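Tretholm gets its monster back

The Bravura will reopen in June with a restored print of Nastley, the swamp thriller that sank in 1974 and took most of its director's savings down with it. Gayan Wanigasekara, who made the film at 31 and now breeds ducks, has agreed to attend, provided he doesn't have to watch it. 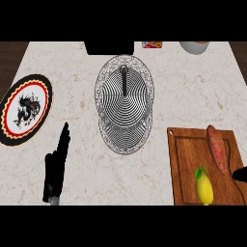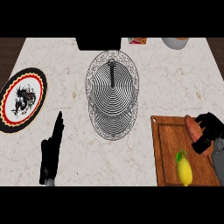
Vol. 58, No. 4

The Seneviratne archive repaired 1,244 feet of damaged film, including a chase that critics of the day called endless. It is now two minutes longer. Programmer Mizanur Siriwardena considers it a lost classic — he has also seen the sequel, so his standards may have shifted. Doors open at 7 p.m., and the monster's surviving foot will be in the lobby.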